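Clalitz Handling Trials: Progress Report 3
Comparison of end effectors and controllers for small mixed parts
Submitted 25 April 2026 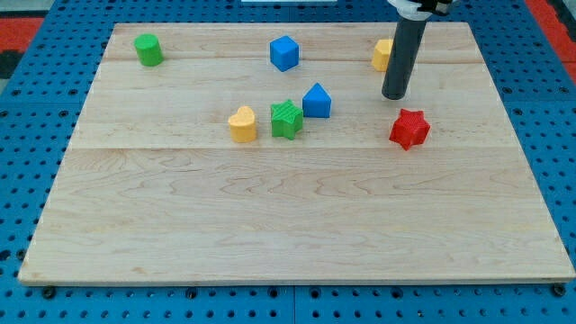

Figure 1. Wooden work board on the pegboard table with seven shape blocks and the arm lowered near the red star.

1. Purpose of this report

This report covers the third period of the Clalitz work. It sets out what was tested, what was measured, where the work is behind plan and what we ask the funder to agree before the next period starts. The first two reports dealt with purchase, installation and safety checks, and those matters are repeated only where they affect the results.

The question set in the grant agreement was whether one arm, fitted with one end effector, can pick and place small rigid parts of differing shape without a tool change. Two end effectors and two controllers are under comparison. The parts used for the tests are plastic blocks in plain colours: a cube, a cylinder, a triangular prism, a heart, two stars and a faceted yellow block. The set was chosen for its spread of outlines. The cube offers flat parallel sides. The stars and the heart offer very few pairs of faces that a parallel grip can close on squarely.

2. Work completed

2.1 Test cell

The cell has not been moved since the last report. The work board sits on the blue pegboard table and is located against bolts along its front edge. The board is lifted out for cleaning and returned to the same bolts. Repeat checks of its position after refitting were within the limit set in the test plan, and no further work is proposed on this item.

The seams between the planks were raised as a concern at the last review, as a small part might catch on them during a push. Blocks were pushed across each seam in both directions. No block tipped. The heart turned slightly when its point met the seam first, and this has been noted in the handling rules for push tests.

2.2 End effectors

The Pondach unit is a suction tool carried on a long extension. The Navarro unit is a parallel gripper with two flat fingers. Both were tested on the same arm, with the same board and the same seven blocks.

Each trial consists of one pick from a given start layout, a lift to a fixed height, a hold, and a placement at a marked target. A trial is counted as a success only if all four stages are completed without an operator stopping the arm. Start layouts are generated from a list, so both units face the same arrangements in the same order. Some layouts place blocks close together and others leave them well apart.

The log for this period holds 3074 valid trials. Of these, 2282 were run with the Pondach controller software and the remainder with the Zekix controller. Trials halted by an unrelated fault, such as a loss of air supply, were removed before the count and are kept in a separate file.

2.3 Controllers

The Zekix controller was fitted part way through the period, after its delivery slipped from November. It plans the whole path before the arm moves. The Pondach controller plans the approach in stages and corrects the path near the part using the overhead camera. Both accept the same pick coordinates, so the vision stage is common to the two and does not enter the comparison.

3. Findings to date

3.1 Suction tool

The suction tool is the better choice on crowded layouts. It needs clear space only above the part, and a block with neighbours close on both sides can be lifted without touching them. The length of the extension keeps the wider mount well above the board.

Its weak point is the top face of the part. The stars have a textured top, and the seal leaks on it. Lifts were made, but the vacuum reading during the hold was lower than on the cube and it drifted. Several drops were recorded during the hold stage with both the red and the green star. A softer cup improved the reading on the stars and made placement less exact, with the part swinging on the cup as the arm stopped. We have not found a single cup that we would recommend for the whole set.

The extension also brings a stiffness problem. After a fast move, the tip takes time to settle. At the test speed this is acceptable. At the higher speed named in the grant agreement it is not, and a pause of 260 milliseconds had to be added before each descent.

3.2 Parallel gripper

The parallel gripper holds the cube and the prism firmly and places them with less error than the suction tool. The cylinder is also reliable when it stands upright. Texture on the top face has no effect.

Crowded layouts are a problem. The fingers need a gap on each side of the block, and where there is none the planner refuses the pick or the fingers push the neighbour away. A push step was added that separates the blocks before the pick. It works in most of the layouts tried, at the cost of a longer cycle. We have reported picks with and without the push step separately, as combining them would hide the time penalty.

The heart is the least reliable part for this unit. If the fingers close across the lobes, the block turns in the grip during the lift. Closing nearer to the middle reduces the fault but requires a better estimate of the heart's angle than the camera now gives.

3.3 Controller comparison

The Zekix controller gives smoother motion and fewer halts on open layouts. It does not correct near the part, so any error in the pick coordinates is carried through to the tip. With the suction tool this matters little on the larger faces. With the parallel gripper it leads to one finger touching first and moving the block before the grip closes.

The Pondach controller is slower on every layout but recovers from small coordinate errors. It halted more often when the arm itself covered part of the block from the camera. This affects parts lying behind the arm on the approach, and it is a matter of camera position more than of the controller. The figures for the two controllers should not be quoted outside the project until the camera question in section 4 has been settled.

4. Problems and changes to plan

Camera view. The single overhead camera loses sight of a block when the arm passes in front of it. A second camera has been mounted at the side for trial use. It is connected and calibrated, but its readings are not yet used by either controller. Merging the two views will take staff time that was not in the original plan.

Lighting. Even lighting has kept shadows soft, and colour detection has been steady across the set. The two blue blocks were confused with each other in early trials, as the detector relied too heavily on colour. Outline matching now carries more weight. The change may also help with the two stars, which share an outline and differ in colour, but the opposite error is possible there and will be checked.

Cup wear. Suction cups wore faster than the supplier's guidance led us to expect. The cause is likely to be side load during placement. Replacement cups are being paid for from the consumables line, which remains within budget.

Unequal trial numbers. The late arrival of the Zekix controller means that the two controllers have not had the same number of trials. The next period will give it priority until the numbers are level for each layout group.

5. Spending

Spending on equipment is complete except for the second camera bracket. Staff costs are in line with the forecast. Consumables are above the forecast for the period and below the limit for the year. We ask for no additional money. We do ask for permission to move the unspent travel amount to staff time for the camera work described above.

6. Work planned for the next period

Complete the remaining Zekix trials on all layout groups.
Bring the side camera into the pick stage for both controllers.
Test a stiffer extension on the suction tool and measure the settling time again.
Test shaped finger pads on the parallel gripper, with the heart and the stars as the main parts.
Repeat a sample of earlier trials to check for drift in the cell.

7. Decisions requested

The funder is asked to agree the transfer from travel to staff time, to accept the revised order of trials, and to confirm whether the higher speed in the grant agreement is a firm requirement or a target. If it is firm, the present suction extension will be withdrawn from the comparison and the stiffer version put in its place at the start of the next period. Trial data and the list of start layouts are held in the project store and can be supplied on request.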